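28 Apr 2020

Back at the bench after lunch and I finally got to the odds-and-ends bin, the one we've been calling the Ristano bin since before I started. I'd told myself 30 minutes. Ha!

First job was the list. The sheet says lot 2207, mixed household, and that's all it says, so I've started writing proper names next to things. "Green thing" is no use to anyone at Climham when they have to find it again. Toys go under T, anything with a handle goes under H, and sunglasses get their own line because we seem to collect them (why do we have so many sunglasses?).

I left the cord on the red pair. I know, I know – cords tangle – but it's wrapped over the glasses and I'd like to keep it as one item on the list, cord included. Same number, one tag.

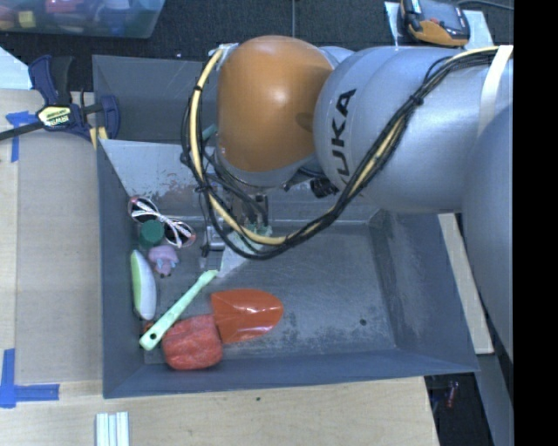 Ristano bin, odds and ends over on the left. Mint handle at the bottom, sunglasses up top.

The floor of that bin is really scuffed now, and the slanted panel at the back has reddish marks low on the left that look like rust to me. I had a go at a similar patch on the spare bin with 400 paper and it came up fine, then 500 to smooth it off. Want to try the same on this one, but everything has to come out first and I don't want to lose my place in the list. Maybe tomorrow morning.

Still to do: tags for the small stuff. The purple-pink toy is going to be a pain, there's hardly any flat surface on a thing that size and the Pustham labels peel off anything curved. String tags might be better. I think there's a roll in the Voicu drawer, under the tape – if whoever had it last put it back!

Also we're out of the fine black markers again. Used pencil for the last page, so go easy with the eraser.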